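Automation News | Home and Retail

Kunarton Trials Find Chore Robots Still Short of Shop-Floor Standard

Print this article | E-mail this article

Machines intended for household and shop-floor chores can complete simple sorting tasks but are not ready to work without supervision, according to findings released in February by the Kunarton Institute for Applied Automation.

The institute assessed two control systems, one developed by Dunska and the other by Kumell, on a set of 5 chores selected for their similarity to everyday work: sorting small items, clearing a table, restocking a shelf, folding towels and loading a dishwasher rack. Each system was given 1,000 attempts in simulation at every chore before any trial on physical equipment was permitted.

Results were strongest in sorting, where an arm must grasp a small object and place it in a tray. The Dunska system completed 900 of its 1,000 simulated attempts. On towel folding, the same system completed 400.

"Sorting is the chore on which we would expect a machine to do well, and it did," said Charmaine Radebe, who directed the assessment. "A store manager will ask about the attempts that failed, and so do we."

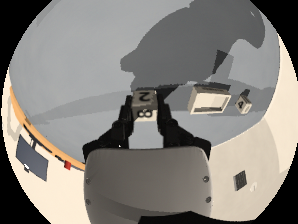
Most failures in the sorting trials occurred at release, the institute said. Objects were set down on the rim of the tray or let go too early. Changes in lighting and in the starting position of the objects also lowered the completion rate for both systems.

The report cautions that simulated results should not be read as a forecast of performance in a home or store. Surfaces in simulation are uniform, and objects do not tear, leak or stick together. Physical trials of the sorting and restocking chores are to begin at the institute's Joubert Building later this year. Dishwasher loading has been held back pending changes to the test procedure.

Fatima Shezi, head of product evaluation at Kumell, said the company accepted the findings and would submit a revised system for the next round. Dunska declined to comment on individual results.

Retail members of the institute's advisory panel have asked that future rounds record the time taken for each attempt. Refilwe Makhubela, who represents independent grocers on the panel, said a machine that restocks one shelf correctly in an hour would be of little use to her members.

The full report is available to member organizations on request.

Print this article | E-mail this article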